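Re: [bråten-list] what to do about sorting mixed lots

Sorry, typing this between loads of washing, so it will jump about. Eyvindur Juhl wrote last night:

> Have been handed three sacks of mixed bricks from my sister's attic,
> maybe four when she finds the other one. Everything in together. Doll
> shoes, pencil stubs, the lot. I started by color because it looked
> nice and now I have a box of black in which I can find nothing at
> all. Before I tip it all out again: how do the rest of you sort? And
> do you wash first or after? And is it worth keeping the kids' half
> built models together or do I just break everything down?
>
> Eyvindur

OK. Washing first. Always first. You do not want attic dust in clean drawers and you will never go back and do it later, I didn't. Mesh bag, the kind for socks, zipped, cold or barely warm, gentle, no spin if your machine lets you turn it off. A bit of dish soap, not laundry powder, which left a white film on all my dark ones and had to be rinsed twice. Anything with a sticker or print stays out and gets done by hand in the sink. Same for anything with a motor, battery box, string or cloth, obviously. I did a flag once. It is a handkerchief for a mouse now.

Drying takes longer than you think. The undersides hold water in the tubes. I spread mine on old towels on the spare bed with the fan going, turn them over after lunch, and leave them until the next morning. If you box them damp they smell like a pond, ask me about the winter lot.

Don't use the oven. Somebody on the old list did and we all saw the photos.

Now color. You found out the hard way same as me. Color sorting looks great on a shelf and is murder to build from, your eye can pick a red out of a heap of shapes in a second but it can't pick one small plate out of a heap of red. Worst of all in black, where you can't even see the studs under a lamp. Sort by shape, leave the colors mixed inside the drawer. Only when a drawer gets too full to stir with a finger do you split it, and then you can split by color if you want to.

My order, for what its worth:

First pass, big and quick. Bricks, plates, slopes, wheels and axles, people, and a tub called Odd. No thinking. If you have to look at a piece longer than a breath it goes in Odd.

Second pass, one tub at a time. Bricks by width. All the two-wides come out together, then the two-by-twos away from the longer ones, as you will want those most. Plates the same but slower as they hide inside each other.

Third pass is Odd and you can put that off till June.
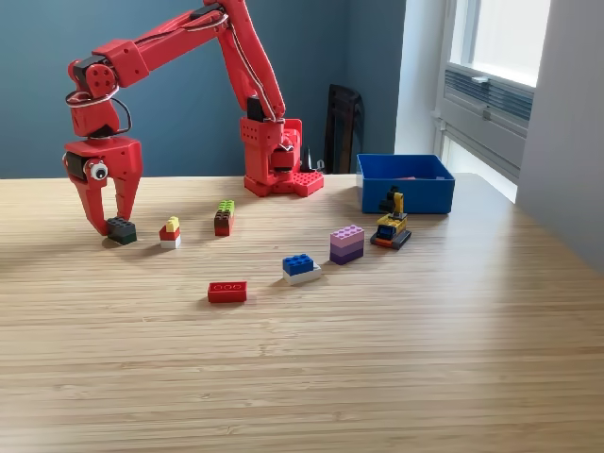
Eyvindur Juhl came back to me off list at this point, said I could quote it, and he thinks shape first is fine for a grown up with a cabinet but hopeless with his two girls, who build by color and only by color and will empty every drawer on the floor looking for green. He'd sooner have six big color boxes and a happy evening than a tidy wall that only he can use.

Fair. Can't argue really. If the kids are the ones building then sort for the kids. Maybe a half way house: keep out one good sized tub of mixed bright stuff, plain bricks mostly, for them to wreck, and put the fiddly parts away by shape where you can get at them. That's what my brother did and it lasted a couple of years, which is a long time in that house.

On the half built models. Depends. Look at it for a minute and see if you know what set it was. If it's more than half there and you have the instructions or can find them, bag the whole thing as is and write on the bag. Breaking it down and then rebuilding it from drawers is twice the work. If it's a kid's own build, ask the kid first, even if the kid is now your sister and is over 30. I broke up a thing that was apparently a hospital and I heard about it at two birthdays.

Stuck plates: there's a proper tool, get one. Not teeth!! Not a kitchen knife either. Two plates the same size stuck flush, put a brick on top of the upper one and a brick under the lower one and rock them apart. Works nearly every time. For the really stubborn pairs, an hour in the freezer, then try again straight away while they are cold.

Storage, you didn't ask but you will. I had the Clekix drawers, the tall thin cabinet, and the drawers come right out if you pull with any enthusiasm. Lost a whole drawer of clips down behind the radiator. Moved to Nidotico ones last year, they have a stop at the back. Dearer but I have sworn a lot less. For big bricks don't bother with drawers, ice cream tubs. Label the front AND the lid because the lids wander off.

Count: don't. Weigh if you must. I got up to 800 of one part before I asked myself why and went to bed.

Yellowed whites, that's a whole other message and people fight about it. Peroxide and sun is what most do, I've done it on 19 windows frames and the color came back but a couple went brittle and snapped when I pushed them in. So not on anything you'd miss.

Also does anybody want doll shoes? I seem to have Eyvindur's problem too, a jam jar of them, none of them pairs. Postage only. And whoever borrowed the Vedach sieve set after the last swap, I would like it back please, the middle size especially as I've got a bag of tiny round ones waiting and I'm not doing them by hand again.

Machine's beeping. More later if anyone wants the peroxide stuff.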